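**Thread: Two-finger gripper, spoons and chopsticks**

**spyros_k**
I've been working on the Brudska arm in the shared shop since March and the wrist is finally stiff enough to mount a gripper. The arm is fine on blocks. Cutlery is where it falls down. What finger setup are people using for thin, slick handles?

**mtn_alemayehu**
Parallel fingers with a soft pad on the inside face. Printed plastic alone let everything rotate for me. I'd also collect hand-held runs before touching the arm.

**gladysr**
Disagree on the order. Get the arm moving first, even badly. I spent a whole winter on hand-held runs and then found my arm couldn't reach half the poses.

**mtn_alemayehu**
That's a reach problem. Check it on paper first. Spoons and chopsticks at a kitchen table, hand-held grippers:
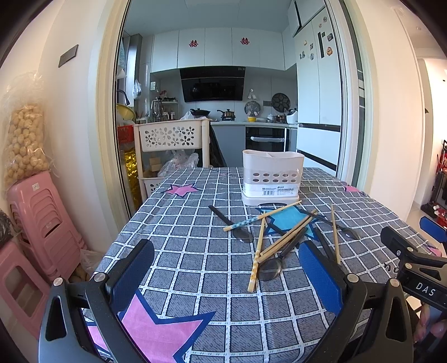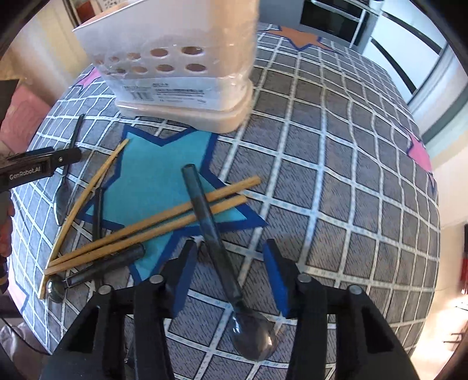
Blue pads on the fingers in all of these, and the next two have a spoon held upright. 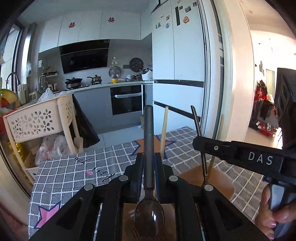
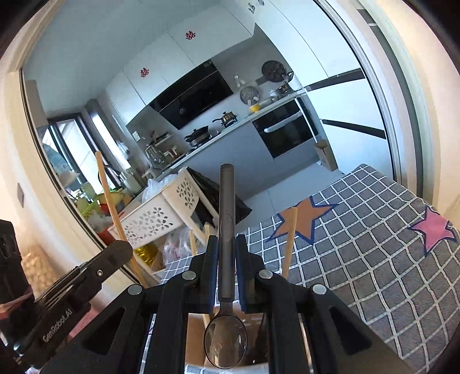 **vlasta**
Do the pads need to be glued on, or does double-sided tape hold up?

**mtn_alemayehu**
Tape is fine while you're still changing pad thickness. Once you've settled on one, scuff the finger, wipe it with alcohol and use contact cement. My tape started creeping at 1000 grips.

**gladysr**
Mine got to 1500 on tape, but I keep the grip force low. I still say build the arm first.

**spyros_k**
I'll tape for now. I have 3 pad thicknesses cut and will try the middle one tonight. Reach is a fair point, I haven't checked the far side of the table.

**vlasta**
Do the chopsticks last. They roll.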